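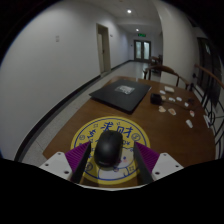

Home Notes Hardware Data Archive

Search this site Type and press enter

Grasp data, part two: the mouse task

4 min read

The first batch of examples for the mouse task came to 438 episodes. I kept 300. This post covers what I threw out, what I changed in the recording routine, and a few things I would set up differently if I were starting over.

The task is short. Approach the table, close on a computer mouse, lift it, move it, put it down, back off. A person carries the gripper by hand and the camera rides on it. The learning system gets the camera view, the finger opening and the estimated path of the tool. No robot is needed at recording time, so collecting can happen at any table with enough room to stand next to it.

Most of the rejected episodes failed on tracking. Pose estimation runs in Clokolon, and it needs fixed detail to hold on to. Long plain walls give it very little. When the tool points at a white wall for more than a moment, the path drifts, and the drift shows up later as a jump when the table comes back into view. I now start every episode with the table in view and keep it there.

The second cause was the operator closing too early. Approaching from above and slightly behind, it is easy to start squeezing while one finger is still short of the shell. The mouse then rotates before it is held. I kept a few of these, on the theory that the model should see a recovery, but only where the grip was corrected in the same motion. If the operator opened fully and began again, I cut the episode.

Third was pace. My early episodes were fast, because after an hour anyone gets fast. A model trained on those reaches the object at a speed the arm can't follow. 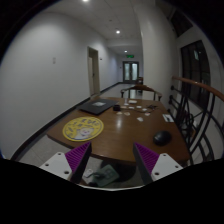
Start position matters more than I gave it credit for. In the first batch nearly every episode began from the same spot, with the mouse in nearly the same place, and the policy learned the spot. Moving the mouse a hand's width off gave a confident grasp at nothing. The current rule is that both the object and the operator's feet move between episodes. I also leave other things on the table. A cleared surface makes for tidy data and a brittle policy.

Labels are done in Casis after the session. There are 7 tags, down from a longer list that I could not apply the same way twice. The ones I use most are "clean," "slip," "early close" and "lost track." Everything else goes in a free text field and gets read when something breaks.

The training side has not changed. Todano is still the config name for the small model, Nygård for the larger one. Todano trained on the filtered set does better than Nygård trained on everything, at least on the mouse. I have not tested either on objects with a similar outline, so I would not read much into that yet.

Next is another 200 episodes, all with varied starts, recorded in the morning and again after dark. I want to see how much the reflections on the shell matter. The filter script needs a cleanup before I post it. At the moment it assumes my folder layout and fails without a message when it finds anything else.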